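Can a robot do the dusting yet? High spots first

I love this question and I get it every July, when the windows are open and the dust shows up everywhere. So I've been reading, watching demos and pestering anyone with a robot arm, and I'm happier about the answer than I was last year!

Floors are pretty much solved. A robot vacuum will give you a decent carpet if you pick up the socks first. Folding towels is coming along (slowly, but the corners match). What gets me excited now is the stuff over our heads, the beams and crown molding most of us clean once a year with a stiff neck.

A coffered ceiling is a great test. Every beam has edges, every panel is set back a little, and the molding has steps that hold dust like tiny shelves. A lot of the practice happens in simulated rooms, so an arm can bump the woodwork 2000 times and you never have to touch up the paint.

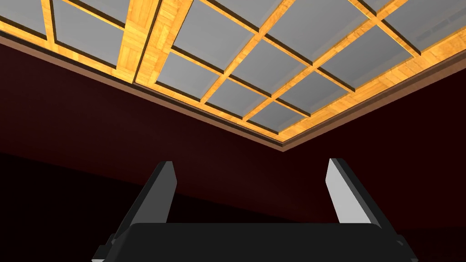

Reinaldo Barbosa wrote in to say he'd settle for a machine that changes the bulb in his stairwell, and that he would pay 200 dollars for it tomorrow. Fair enough, Reinaldo! Bulbs are hard, though. Twisting gently while reaching up is a lot to ask.

Until the robots get there, my own routine for a beamed ceiling:

Start at the beams and finish with the molding, so the dust falls onto what you haven't cleaned yet.
Use a dry microfiber sleeve on a pole. Wet cloths leave streaks on flat gray paint.
Go along the grain on wood.
Stop after 30 minutes and rest your neck.
Vacuum the floor last, or let the little robot do it. It's earned a job it's good at.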